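3.2 Drinkware and shelf height

Shelf trials used the low Flidton riser, pushed to the back of the black top. Mixed drinkware on purpose, the matching sets from the May pilot made sorting too easy and people stopped looking at colour at all. Storage order was scored on 16 layouts, coded by Seo-ah Koo and then again by the second author. Disagreements were settled by talking it through, no formal rule (see Limitations).

Glass went up top in most layouts. Mugs tended to stay down on the table, handle toward the front, and get left till last. Figure 2 gives one layout partway along, with the glass up on the riser, blue items in the gap underneath and the red cup and pink mug still out on the tabletop.

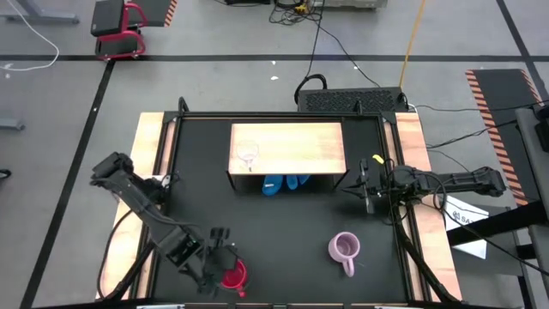 Figure 2. Mixed drinkware layout, low riser. Clear glass at the left end of the shelf.

3.3 Scoring the gap

Space under the riser was the messy bit. Raters first treated it as overflow, then as proper storage, so early scores had to be redone. We now count anything fully under the shelf as put away, regardles of order. Colour grouping scored seperately. Items half under get no score.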